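Home | Opinion | Local | Home & Garden | Letters | Archive

Stop Throwing Out Tools That Only Need a Handle

16/06/2022

The hardware store in Coughlan used to keep a barrel of replacement handles by the back door. There were handles for axes, hammers, shovels and hoes, sorted more or less by length, and you picked through them until you found one with straight grain. The barrel was gone when I went in this February. The clerk was polite about it. He said people don't ask for handles anymore, and he pointed me to a new hoe for $25.

I did not need a hoe. I had a perfectly good hoe head at home, older than I am, with plenty of steel left on it. What I needed was a stick.

I think we have gotten this wrong, and I think stores, towns and buyers all share some of the blame. A garden tool has one part that lasts for decades and one part that takes the beating. For a long time everyone understood that the second part was meant to be replaced. Now most of the tools on the rack at the big Soltoron out on the highway have the head glued or molded to a fiberglass shaft. When the shaft goes, the whole thing goes in the trash, good steel included.

The usual answer is that fiberglass is stronger. It may well be. I have owned 3 fiberglass shovels and they all held up for a while. But when one splinters, you can't sand it smooth and carry on, and there is no easy way to get the stub out of the socket. A wooden handle gives you some warning. It gets dry, it starts to check, it works loose in the head. You can do something about each of those with a rag, some linseed oil and a wedge.

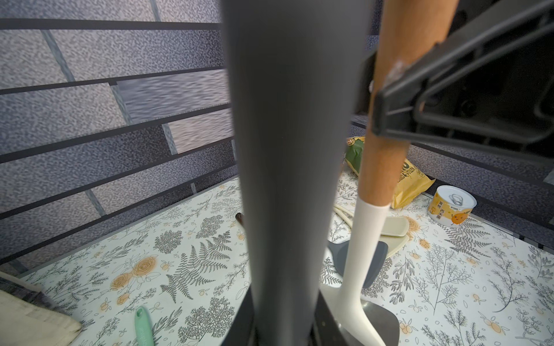

What a handle costs

I ordered mine by mail from Wanetti, a small mill that still turns ash. With shipping it came to more than half the price of the new hoe, and I understand why most people would not bother. That is the strongest point on the other side and I won't pretend otherwise. If a repair costs nearly as much as a new tool and takes up an evening, people will buy the new tool.

But part of that price is there because the handle has to be shipped to one person at a time. A store that bought them by the bundle could sell them for a good deal less. The barrel at Coughlan took up less floor than the rack of scented candles does now.

The town could help too. The transfer station on Stevow Road has a metal pile, and I have pulled rakes and mattocks out of it with nothing wrong but a snapped shaft. We aren't supposed to take things out. I would like to see that rule changed for hand tools, with a shelf by the gate where people can leave them and pick them up.

None of this will save the planet. A shovel head is a small thing next to a refrigerator. I would still like to be able to buy a stick in my own town, and I plan to keep asking for one at the counter. If a few more of you asked, the barrel might come back.

49 comments | 106 shares | Print | Email this article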